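Start Werkstattbuch Anlagen Termine Ersatzteile Suche Abmelden

Werkstattbuch, Eintrag Januar, Freitag
Fahrzeug: Hofroboter Cedon, Außenrunde
Eingetragen von: Ebuka Amadi
Dabei: Damilola Dauda (vormittags), Chinyere Balogun (Leitstand)

Anlass: Der Cedon hat in dieser Woche auf der Außenrunde 11 Mal angehalten, immer mit Meldung 383 (Lokalisierung unsicher, Kamera/Lidar weichen ab). Neustart vor Ort half jedes Mal, hält aber nicht. Im Fehlerspeicher steht sonst nichts. Akku und Antrieb unauffällig.

Stand bei Übernahme 7:40: Fahrzeug in der Ladestation, voll geladen, Softwarestand unverändert seit dem letzten Eintrag von Ladi. Reifendruck vorne links etwas niedrig, nachgefüllt. Not-Halt an beiden Seiten geprüft, Bumper vorne und hinten geprüft, löst aus. Warnleuchte ok, Summer ok.

Zuerst die Frontkamera. Scheibe war verschmiert, vermutlich vom letzten Abwischen mit dem falschen Lappen. Mit Reiniger und Mikrofasertuch gesäubert, Dichtlippe gleich mit. Halter der Kamera hatte Spiel: von den 3 Schrauben an der Platte war eine lose, die anderen ließen sich noch eine Vierteldrehung nachziehen. Alle raus, Gewinde sauber gemacht, mit Schraubensicherung mittelfest wieder eingesetzt. Platte war minimal verdreht, man sieht es an der alten Druckstelle im Lack. Neue Lage mit Lackstift markiert, damit man beim nächsten Mal nicht raten muss.

Danach Kamera gegen Lidar neu eingemessen, mit der Tafel in der Halle. Erster Durchgang abgebrochen, weil das Tor offen war und Gegenlicht auf der Tafel lag. Tor zu, zweiter Durchgang sauber durchgelaufen. Werte im Ordner Cedon/Kalibrierung abgelegt, die alten bleiben daneben liegen. Bitte nicht löschen, ich will sie noch vergleichen.

Dann raus auf die Außenrunde, erst Handbetrieb, dann Automatik mit halber Geschwindigkeit. Der Abschnitt an der Mauer ist der schwierige: links die Betonfelder, eins wie das andere, rechts viel freie Fläche und wenig, woran sich das Lidar halten kann. In Längsrichtung hängt die Lokalisierung dort praktisch an den Pfosten und an dem, was hinten steht. Der Turm taugt als Fernmarke gut. Die Mauer selbst gibt nur den seitlichen Abstand her.

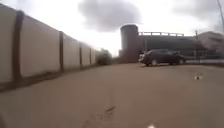
Im Kartenstand war die Pfostenreihe als durchgehende Linie abgelegt, also ohne die Pfosten als eigene Merkmale. Das hat wohl jemand beim Glätten der Karte weggebügelt. Pao-chu hat mir am Telefon erklärt, wo der Filter sitzt (Karteneditor, zweite Ebene, Mindesttiefe). Filter für diesen Abschnitt ausgeschaltet und die Strecke neu aufgenommen, einmal hin und einmal zurück. Die Pfosten sind jetzt einzeln drin. Geparkte Autos aus der Aufnahme entfernt, die dürfen auf keinen Fall in die Karte. Das Geländer hinten habe ich dringelassen, obwohl es im Scan dünn ist.

Abstand zur Mauer in der Spur um 30 cm vergrößert. Chinyere hatte gefragt, ob das mit dem Lieferverkehr passt. Ja, solange am rechten Rand geparkt wird wie bisher.

Probefahrten nach Mittag: 3 volle Runden in Automatik, die letzte mit normaler Geschwindigkeit. Keine 383. Auf der zweiten Runde einmal kurz abgebremst, Ursache laut Protokoll ein kleines Hindernis am Boden, Fahrzeug ist nach Freigabe selbst weitergefahren. Das lasse ich so, die Empfindlichkeit unten ist Absicht.

Noch nicht geklärt:
- Ob die lose Schraube oder die Karte der Hauptgrund war. Ich habe beides am selben Tag geändert, im Nachhinein unklug.
- Verhalten bei tiefer Sonne. War heute nicht zu prüfen, bedeckt.
- Kabel der Frontkamera scheuert leicht an der Haubenkante. Vorläufig mit Gewebeband umwickelt. Richtiger Kantenschutz ist bei Odmont bestellt, Damilola hat die Bestellung.

Ladi: bitte bei der nächsten Frühschicht den Halter nachsehen, Lackmarkierung muss fluchten. Wenn die 383 wiederkommt, nicht gleich neu starten, sondern erst das Protokoll sichern und Uhrzeit plus Standort hier eintragen.

Fahrzeug 15:20 an Leitstand zurückgegeben, Automatik frei, Nachtrunde vorerst gesperrt.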